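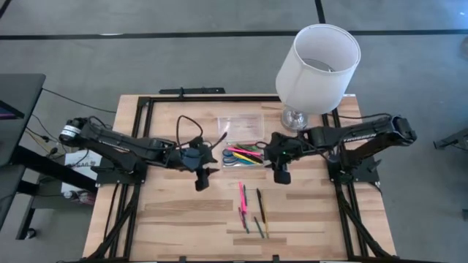 Dirneck Home Machines Club
Minutes, Sunday, March 21, 2021

I took the notes this time, so blame me for the spelling. We started a little late while people found chairs and went through last month's minutes, which passed with one fix: the Bogdan floor mop costs 520 dollars, and I had written it down as a monthly fee. Sorry, Bogdan!

1. Are they ready for chores yet?

This was the big one and it ate most of the afternoon. We split into the usual two camps. The "nearly there" side pointed at desk tidying, where two arms put pens and markers away in a plastic tray. It's a real chore, it's dull, and most of us would hand it over tomorrow. The "give it ten years" side said fine, but somebody still has to set out the tray and pick a lamp that the arms won't knock, and by then you could have done the pens yourself twice over.

I'm somewhere in the middle (I usually am). What gets me is how hard the pens are. A marker is fat and friendly, but a thin pencil flat on a table is a pain even for my own fingers, and I've had them for years. Then you need to let go of it in a tray that's already full of scissors and whatnot without flicking the top layer out. I said all this at some length and was asked to move along.

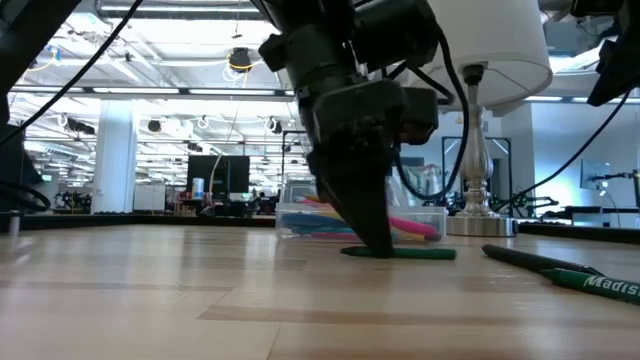 Fingertip down at a green marker, pens in the tray behind.

We went back and forth on speed. One member thinks slow doesn't matter if you're out at work while it happens. I liked that, and so did most of the room, until the noise question came up. People in apartments would rather have slow and quiet. People with garages don't care.

No vote taken. We did agree to stop saying "ready" without saying ready for what – putting pens away, folding a shirt and washing a greasy pot are very different jobs.

2. Shop floor report

Two of us visited the Skatov hardware store to see the shelf machine they're trying out. It faces up boxes in the fasteners aisle, overnight only. The store gave us a tally from one night: 164 boxes straightened, 2 dropped. Bagged screws defeat it completely, so the morning crew still does every peg hook by hand. I thought it was great fun to watch, though I'd have been happier with a chair.

There was a long side talk about whether straightening boxes counts as stocking. It doesn't, in my opinion, but I've been asked to record that feelings were mixed.

3. Ramus kit

The Ramus practice arm is still in its carton. We have some 80 dollars left for a table clamp and a spare cable. Agreed to buy the clamp first. First job for the arm will be cups, as they're bigger than pens and we'd all like an early win.

4. Other stuff

The library wants us back for a demo day in June. Yes from everybody, as long as we get the room with the outlets that work. Bring your own extension cord anyway.

Please send me chore ideas for the next meeting. Socks have been suggested four times already, so socks are on the list.

Closed just before supper. I have the key to the cabinet.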